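Clindar Baby Memory Book review

13 Apr 2023

I bought the Clindar book when my daughter was 8 weeks old, after losing track of which scribbled note belonged to which day. She is four now, so it has had a fair amount of use.

It has 97 pages and covers birth to the fifth birthday. The first year gets a double page for each month, with room for a photo and a few lines. After that you get one spread per birthday and a section for letters to your child. I write one every June and those are the pages I go back to most.

The paper takes biro well but felt tip shows through. The glue on the photo corners gave up within a year and I replaced them with some from Busex, which have held.
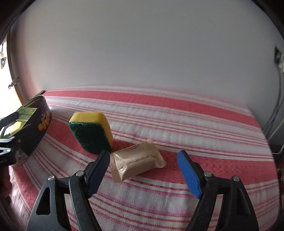 A small packet on the striped cloth.

The family tree page only has space for two sets of grandparents, so we had to squeeze a step-grandad into the margin. The page for first words is too short. The envelope at the back is deep enough for a hospital bracelet and a lock of hair.

I also looked at the Malinowski album. It is better bound but nearly all photo pages, and I wanted somewhere to write.

Four stars. I have ordered a second one for the baby due this summer, and will buy the photo corners separately again.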